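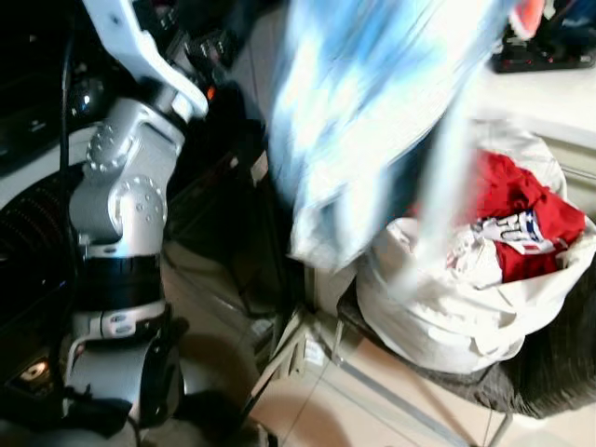
Milier Laundry Bag, White

We've sold laundry bags for years and this is the one we keep going back to ourselves. It's a plain white bag from Milier, soft enough to squash into a corner and big enough to take a proper week of clothes (towels too, if you push). We like it so much that we ordered 500 more in November and had to clear two shelves to fit them in!

The opening is the best part. It's wide, so you can throw a shirt in from across the bedroom with a fair chance of hitting it, and you can get both arms in when it's time to empty the thing. Sheets go in without folding. So do bath towels, jeans and those big fleece blankets that never seem to fit anywhere else.

The fabric is a cotton blend with a tight weave. It washes well – just turn it inside out and put it in with your whites. We've been washing the one in our back room every other week and the seams are still straight. It does pick up blue from new denim, so keep dark jeans out until they've been through the machine a couple of times.

Two handles, stitched down the sides and under the base. They're long enough to go over your shoulder with a full load, and that makes a real difference on the stairs. If you live on the fourth floor like one of us does, you'll notice!

Details
Maker: Milier
Color: white
Weight: 16 oz
Handles: 2
Care: machine wash warm, hang to dry. It will shrink a little in a hot dryer.

Goes well with
The Falier folding frame holds the bag open and off the floor. Loop the handles over the top bar and you're done. Canpolat mesh bags in the small size are great for socks and delicates, and they sit nicely on top of everything else.

Can I get it in other colors?
Not right now. Kirkico makes a gray one that's close in size but a little stiffer, and we carry that too.

Does it stand up by itself?
Once there's a layer of clothes in the bottom, yes. Empty, it flops over – we hang ours on the back of the door.

Page updated 13 April 2020. Back in stock in our store and online.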